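本说明适用于 Pultcombe 车间二号单元的手持夹爪，内容是安装、日常保养和小修理。文件由 Jarmila Štěpánek 维护，中文不是我的母语，如有不清楚的句子请直接改。

## 安装

1. 先断电，再把夹爪从支架上取下。
2. 检查灰色夹爪件上的小圆孔，孔口应有一圈铜橙色的环。环若松动，不要继续装，先看“修理”一节。
3. 螺丝分两次拧紧，第一次只拧到接触。
4. 接上相机线，线要留出手腕转动的余量。

## 相机检查

物体靠得太近时，相机对不上焦，画面会被一种颜色占满。遇到这样的画面，请先看左下角：能看到灰色夹爪件和它的小孔，说明夹爪件仍在视野里。背景过亮的时候，物体边缘会发白，变成浅青色，这时不要用边缘来判断夹持位置。

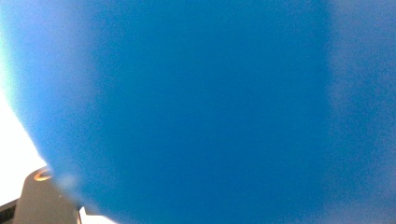
Pultcombe，2019年2月22日

当天检查的是近距离夹持。蓝色物体几乎挡住整个镜头，表面看不出纹理，只有细小的噪点；右侧有一条较浅的蓝色带，边界很模糊。小孔的橙色环还可以辨认，所以夹爪件的位置没有重新标定。曝光值我们降低了两档，记录在 `config/camera.yaml`，旧值保留在注释里。

## 保养

- 镜头用干的无纺布擦，不用酒精。
- 灰色夹爪件每 102 小时检查一次，重点是斜边和小孔周围。
- 更换夹爪件以后，要重新做零点，并在登记表写上姓名。
- 备件放在 Wodgate 柜子的第二层，盒子编号 709。

## 修理

小孔的环松动时，请更换整个夹爪件，不要用胶水固定。Oldřich Bartoš 去年十月试过胶水，胶流进了孔里，螺丝再也拧不到底。拆下的旧件交给 Norbert Říha，他会量尺寸并决定是否报废。

如果夹爪闭合时左右不同步，先松开手柄后面的调节螺母，手动合上夹爪，再拧紧。仍然不同步，就停用这个单元，并通知 Ľubica Jireš。

## 未完成

- 曝光新值还没有在 Jurčo 单元上试过。
- 登记表的英文版等 Žofie Baláž 校对。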